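**Pladenen bench work: progress note to Selport, March**

Work package two was meant to give us a written good-practice rule for pick-and-place trials. We have a draft. I am not yet convinced it is worth following.

Vosar's guidance asks for a marked grid, a fixed start cell and 48 runs per object. Lise MacPherson and Wycliffe Nzioka finished 15 runs with the toy car before stopping to argue over what counts as "placed in the cell". The draft says "within the lines". It says nothing on how straight the lines must be, or when worn tape should be replaced. Two people scoring the same run disagreed 9 times.

Until that is settled I would not put our name to any pass rate, and I'd ask Selport not to quote one.

Next steps:

- Kanini Laizer to rewrite the scoring clause
- tape check before each session, signed
- repeat the toy car runs from zero

We have not spent the 300 set aside for outside review. I would like to keep it.

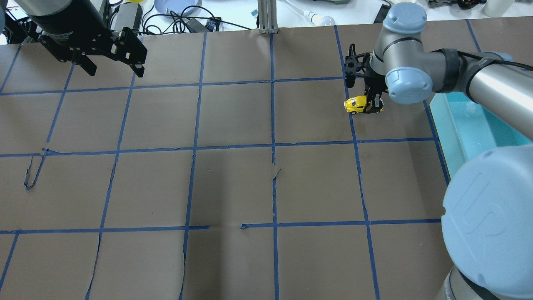 *Toy car held over the taped grid, Pladenen bench.*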